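Community > Get Involved > Calls for Readers
December
Posted by Berenice Robles

READERS WANTED: second-round panel for the Cullport Mystery Shelf

OK so we need people. Quickly. The Cullport Mystery Shelf starts up again in January and two of our regular reviewers have moved on (one new baby, one law school, congratulations to both), so there are gaps on the panel and I would like to fill them before the boxes of books go out.

If you read crime, cozies, noir, police stuff, locked rooms, any of it, and you can write a few honest paragraphs about a book by a deadline, keep reading.

What it is

A reading panel. Small press and self-published mysteries, all first novels or second novels. Authors send them in, we read them, reviews go up on the Shelf page and a shortlist comes out in late spring. Last time we ended up with a shortlist that had three lighthouse books on it. Not a theme. Just happened.

You would get 21 books over the season. Sounds like a lot, it's spread over five months and several are short. You do not have to finish every one. Fifty pages is the minimum before you can put something down, and if you do put it down, you still write a short note saying where you stopped and why. Authors get those notes, so be kind, but don't lie to them.

What we need from you

- a review of 200 to 400 words for each book you finish
- star rating, halves allowed, no quarters (we tried quarters)
- content notes if there's anything a reader would want to know going in, esp. animals and kids
- one evening call a month, 7 pm, usually an hour, cameras optional
- no spoilers past the first 50 pages in anything public. This is the one rule I will chase you about

Reviews are yours. You can post them on your own blog or wherever after they've been up on the Shelf for 2 weeks. Please link back.

Who can apply

Anyone 18 and over with a mailing address in the US. You don't need a blog. You don't need followers. Dwayne Baptiste joined last year having never reviewed anything in his life and his piece on Salt for the Magistrate got more comments than anything else we ran. If you do have a blog, put the link in, I like looking at them.

Not eligible: anybody with a book in this round, or married to somebody with a book in this round, or editing for one of the presses sending books in. Chávez House and Bevon Lane are both sending this time, so if you have done paid work for either one, tell me up front and we'll just keep those titles off your pile.

Ebook or paper

Mostly ebook now. Say which formats you can open. Around a third of the authors will mail a paperback and Isauro Ibarra handles those, he'll need your address and whether your mailbox fits a thick one. Paper copies are yours to keep. Please do not sell the advance copies, we had an awkward email about that.

Audio: not yet. Maybe summer.

Pay

There isn't any, sorry. It's a volunteer panel. You get the books, a line on the reviewer page, and a $50 bookstore gift card at the end if you turned in at least two thirds of your reviews. Postage is covered if you have to send something back.

How to apply

Email the panel with the subject line READER and include:

1. Your name and the state you live in
2. A short review (300 words tops) of any mystery you've read in the last year. Old books fine. Books you hated also fine
3. Three mysteries you like and one everyone else likes that you can't stand
4. Formats you read in
5. Anything you won't read. No explanation needed

Don't attach a résumé. Paste the review into the email please, attachments get eaten by the filter and then I get a sad follow up a week later asking if I got it and I didn't.

Applications close at noon on the last day of December. You'll hear yes or no from Jana Strobel in the first part of January. She reads all the samples with the names taken off, so being my friend won't help you, I've checked.

If you miss it, you can still go on the list for the fill-in readers. Those get 2 or 3 books whenever someone has to drop out, no monthly call. Good way to see if you like it.

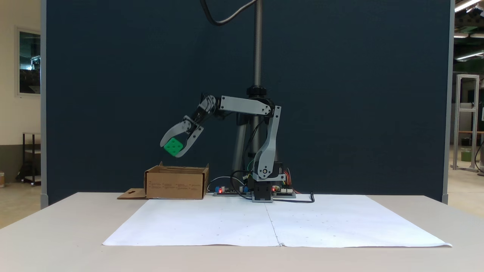

Robot arm holding a green cube over a cardboard box

A few things people have asked already:

Can I share a spot with my sister? Yes. One gift card between you though, and one rating per book, so work it out before it gets to us.

Do I have to read the gory ones? No, see number 5 in the list. We match as best we can. Tanveer Awan does the sorting and he is good at it, he goes by what the authors put on thier entry forms plus the first chapter.

Is this the same as the Miletti Challenge? No. That's a link-up, anybody can join, you pick your own books and add your links each month. You can do both, and books you read for us count toward it.

How long are the books? All over the place. Shortest last season was a novella, the longest I used to hold the porch door open. Nothing over 500 pages gets in this year, new rule, you're welcome.

Can I swap a book? Once. Ask Tanveer before you've had it two weeks.

Will the author see my name? First name and last initial unless you tell us to use something else. Pen names ok.

I think thats all of it. Questions to me, mailing stuff to Isauro, and please put READER in the subject line or it'll go in with the author mail and sit there.

Berenice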